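Sorting Day at the Starnia Club

The club's task this term is recycling: clear a table of bottles and wrappers into a bin with two arms working together. Abdelilah Gaber, who coaches, wants the grippers to share the small stuff as well as the big.

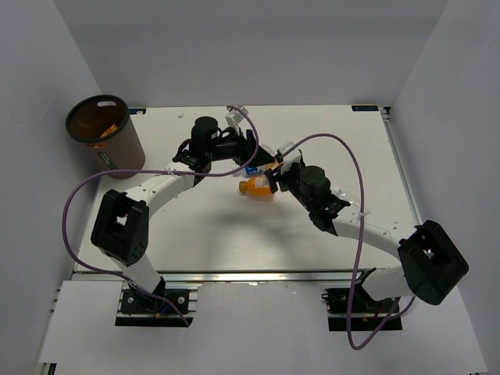
Lendau thinks one arm would be faster and has told the club so since November. Gaber doesn't disagree. The rules from Kamath score cooperation, he says, and a handover earns double.

The team has logged 264 attempts, 48 of them with both arms on the same bottle. Holding it by the cap end and the base keeps the label clear for reading — the students argued over that for weeks. 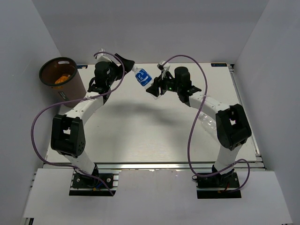
What Comes Next

The regional round is at Ponow. Entries are limited to 132 teams.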